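Notes on building a desktop PC by hand, kept for anyone opening up their first case. The folder started as my own checklist for the Curnmont build and it kept growing, because this is such a satisfying way to spend an evening!

## What's in the folder

- `parts.md` – what went into the Curnmont and Woltwood builds
- `order.md` – the order I put things in, with the mistakes left in
- `screws.md` – which screw goes where (read this one first, really)
- `photos/` – 904 pictures, sorted by build

The Norkodby case has its own subfolder, as its drive tray comes out backwards compared to the other two.

## Memory and CPU

Do as much as you can while the RAM slots are still empty. You get so much more room for your fingers around the CPU socket, and the latches are easy to reach. When the memory does go in:

1. Open the latch.
2. Match the notch in the stick to the key in the slot.
3. Press straight down, firmly, until it clicks.

It takes more push than you'd expect (I backed off three times on my first build). If there are two sticks, check the board's manual before you choose slots for anything else. 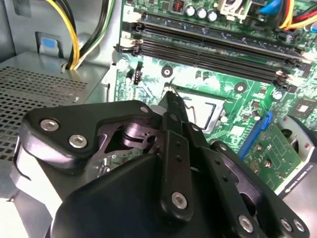 *Last changed: Apr 17, 2020*

Two slots on a green board, side by side with the CPU socket just below, and a lovely clear look at those long ridged channels. Get to know that corner of the board before you start and the rest of `order.md` will make a lot more sense.

## Still to do

- Rename the Woltwood pictures by step
- Add cable notes for the Goh power supply
- Redo `screws.md` as a table, hopefully by June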